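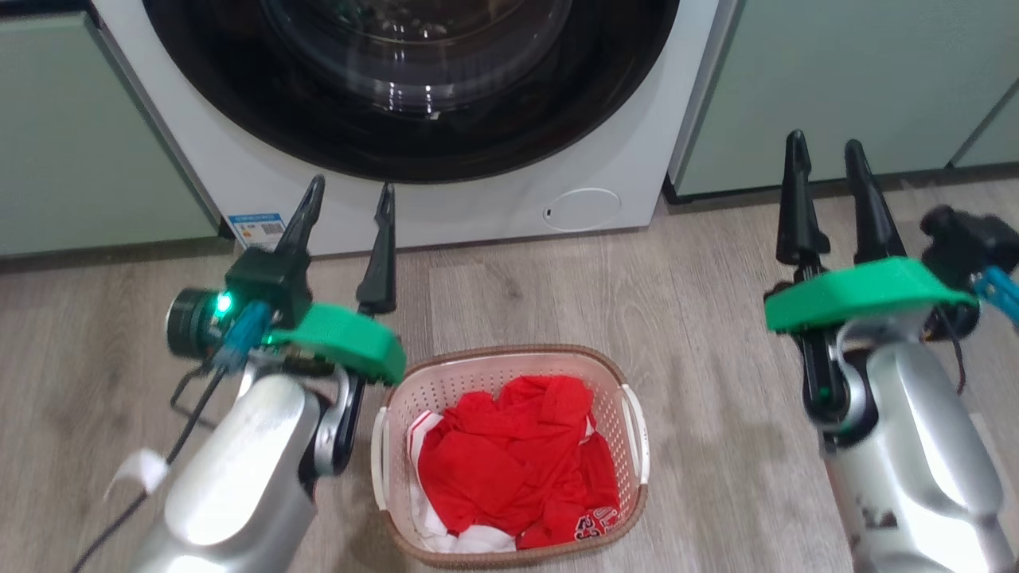
4. Cleaning the drain filter

Clean the filter every 2 months, or sooner if the display shows F32. Allow 20 minutes the first time.

Caution: Do not open the filter during a hot wash. After an 80-degree program, let the water cool completely before you start.

You will need a shallow tray, an old towel and a soft brush.

1. Turn the program dial to Off and pull the plug.
2. Close the water tap.
3. Open the filter cover at the bottom of the machine. If it is stiff, use the flat end of the Zeltero key supplied with the manual.
4. Lay the towel on the floor and push the tray up against the machine.
5. Turn the filter a half turn to the left and let the water run out. When the tray is full, tighten the filter, empty the tray and repeat.
6. Unscrew the filter and take it out. Remove lint, coins and hair.
7. Rinse the filter under warm water. Do not use bleach.
8. Check that the pump wheel behind the filter turns. It moves in small jerks, and this is normal.
9. Screw the filter back in until it stops. Close the cover.

Note: If the filter drips after refitting, wipe the thread and the rubber seal and try again. Replacement seals are sold in packs of 3 under the name Kollotex.

To test, open the tap, plug in the machine and run Rinse with the drum empty. If F32 comes back, see section 7, Drain hose.

Section revised 16th June, S. Kaczmarczyk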